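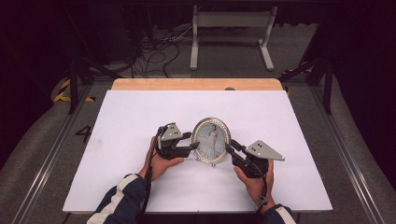
## 3. Getting the photo into your Trira oval frame

I've swapped the picture in mine more times than I can count, so this is the order I'd stick to.

1. Lay a soft cloth on the table and put the frame face down on it. The rhinestones sit proud of the border and they do scratch!
2. Turn the clips on the back outward and lift the panel off.
3. Trace the paper oval from the box onto your photo and cut just inside the line. Go slowly around the bottom - that's where I always wobble.
4. Drop the photo in, then the panel, and turn the clips back.
5. Stand the frame up on its two little feet, holding it by both sides.

**Note:** Full-length portraits (a long gown, say) suit the oval nicely, but leave some background above the head before you cut.

**Caution:** Please don't use glass spray on the silver border. I tried it in January and two stones came off. A dry cloth is plenty.

Loose stone? See section 5.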